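Tuesday, 7:40 am

Freezer log for the Grisbridge vaccine store checked, no gaps overnight. Arkska logger still drifts against the reference probe. Swapped its battery, will look again after lunch.

County wants the old testing site at Grisbridge turned into a walk-in clinic by June. Means our cold chain numbers have to be done first. Wen-hsiung Tsao has the floor plan, I have not seen it yet – ask him.

Counts so far:
doses received 2,833
moved to Brirkura 599
still to relabel 337

The 337 are the ones with the smudged lot stickers. Relabel by hand, two people, one reads and one writes. Did not go well last time with one person doing both.

Jaunzems fridge: door seal replaced. Ran it empty, then with water bottles. Slow to recover after the door has been open, slower than the old unit. Not happy with the bottom shelf. Don't put anyting there until the second run is done.

11:15 – Tsao called. Clinic gets two rooms, not three. So the small fridge goes in the hallway closet, which has one outlet and no vent. Told him I want a logger in there for a full week before any stock goes in. He will ask the county. 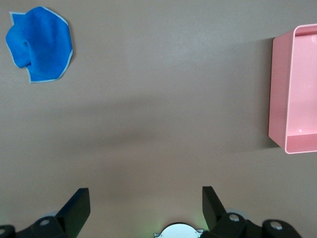 Second Jaunzems run started 1:30 pm, probes on top, middle and bottom shelf. Door opened 9 times, same pattern as the morning.

Arkska logger after battery swap: same drift. Pull it from use, send back. Use the spare from Brirkura in the meantme.

To do: print new lot stickers, get closet key, write up door test for Tsao.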